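Is a hand-held gripper kit worth it for a two-person shop?

Posted by mudlark_bench, 10 Aug 2024

My business partner and I do small automation jobs, mostly for food counters and juice bars. We have one robot arm and no patience for programming it point by point. A rep from Omura has been pushing their teaching kit, where you do the job by hand with a pair of grippers, record it, and the software is supposed to turn that into something the arm can repeat. The price is $600 a month for the kit and the training service together, with a minimum of 5 months. Grippers go back at the end.

We went to their demo room and were allowed to try the grippers on a drink prep job. They had a blender cup on its base with red liquid in it, an arm at the side of the table, and a window behind that let in a ton of daylight. I asked whether they had ever tested at night with the blinds down. I got a long reply with no yes or no in it. 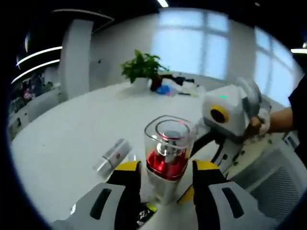 Yareli Sandoval wrote underneath that the lighting is the first thing she would get in writing, and that if the rep won't commit to a range, you should assume the software has only seen that one room.

Fair point, and I've added it to my list. The other things bugging me:

The brochure says 467 recorded tries were enough for "a complete beverage task." It doesn't say what counts as complete. Pouring? Putting the lid on? Wiping up?

Clear plastic. Everything we handle is clear plastic, and I've been burned before by a vision system that couldn't find a cup against a white counter.

Small parts. It's one thing to pick up a big cup and another to deal with something small and light that moves when you touch it. For that they had us work with two grippers on the same table, me on one and somebody else on the other, closing in on a little clear cup with a domed lid.

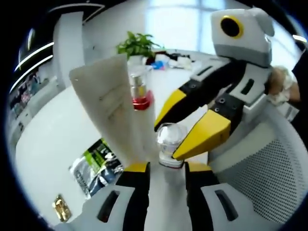
I could do it, more or less, but I'm a person and I can see when I'm squeezing too hard. What I want to know is whether anybody has taken this past the demo and gotten an arm to do the same thing in a real shop. Please don't send me the promo video, I've seen it.

Himcombe
Accepted by poster

We rented it from December through the spring. Short version: the grippers are decent, the service is slow, and the sales talk is ahead of both.

Picking up rigid things and setting them down worked well enough that we still use it. Lids were bad. The arm would line up fine and then push from slightly the wrong side, and the lid would pop off or the cup would skate across the counter. Their answer every time was to record more. We did, and it improved some, but you are paying a person to stand there and do the job over and over, and that cost isn't in the quote. Put your own hourly rate in before you compare it with anything.

Also ask how long they take to send back a trained version. Ours took 2 weeks once. When we moved the counter we had to start a lot of it over.

On clear cups: okay on a dark mat, poor on white. A rubber mat fixed more than their support people did.

Cluvavness

I would just buy it. Programming is dead and you'll be behind everyone else if you wait. Haven't used this one but a friend's company has something similar and they love it.

Vukčević

I disagree with the reply above mine. "Something similar" tells you nothing, because the grippers are the easy part and the training is what you pay for.

Before you sign, bring your own cups and your own lids to the demo room. Record in the morning, and ask to see the arm run it the same week, with you choosing where the cup starts. Move it a hand's width each time. If they want to put it back on a mark, go home. Ask who owns the recordings too. In the contract I was shown, the vendor kept them and could reuse them, and we got a license that ended when the rental did. I didn't sign that one.

Comment from mudlark_bench

Thanks, both of you with the details. I had missed the ownership part completely and it's on page 2, in the small type. I've asked for a one-month trial with our own lids. The rep says he has to check.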